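About Gresach

Home / About us

Gresach buys soft fruit from growers and makes it into jam, syrup and fruit filling. We sell to bakeries, cafes and small grocery stores, and to anyone who comes by the shop on Lerkum Road.

How we started

The business began as a roadside stand that sold berries by the quart. Fruit that did not sell by evening was cooked down the next morning, and after a few summers the jam was bringing in more than the berries. The stand closed and the kitchen stayed. The shop is in the front half of the old packing shed. The kitchen and cold room are in the back.

What we make

Strawberry is our main fruit. We also work with raspberry, black currant, rhubarb and sour cherry. Our jam is cooked in open kettles in small batches, with cane sugar and lemon juice. We do not use added color. Strawberry jam will darken in the jar after some months on the shelf. It is still fine to eat, but keep it out of the sun if you want it to stay red.

Jukitz is our line of syrups for drinks and desserts. It comes in 5 flavors, and the label on each bottle gives the fruit content. Filling for bakeries is sold by the pail and can be ordered with or without seeds.

Where the fruit comes from

Most of our strawberries come from Mahasneh Farm, which has 80 acres on the other side of the river and picks by hand. Other fruit comes from smaller growers, some of whom have sold to us since the stand. Berries are hulled and sorted the day they arrive. What we cannot cook right away is frozen whole, so we can keep making jam through November and into the winter.

Sizes and orders

Jam is sold in 100 g and 300 g jars. Stores can order by the case and mix flavors within a case. Pails need to be ordered a week ahead. We deliver within the county and ship jars and bottles elsewhere. Pails are not shipped.

Clean empty jars can be returned to the shop for a small credit. Please take the lids off first. We cannot reuse lids.

Allergies

No nuts, milk, eggs or wheat are used in our kitchen. If you need a full ingredient list for a product, write to us through the contact page and give the batch code from the lid.
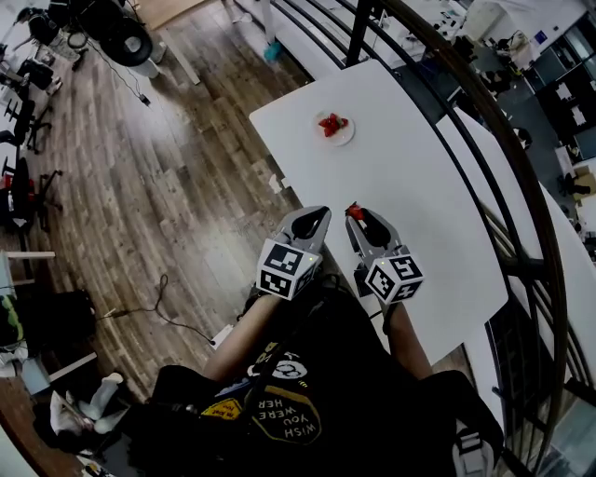
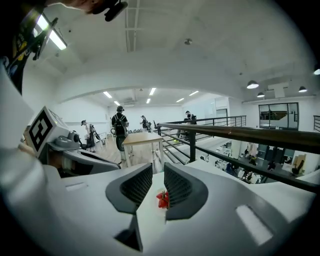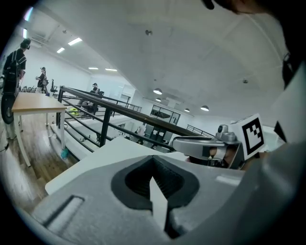

First photo: strawberry pieces on a small round plate.

Shop hours | Wholesale | Contact

Page updated 2023-06-28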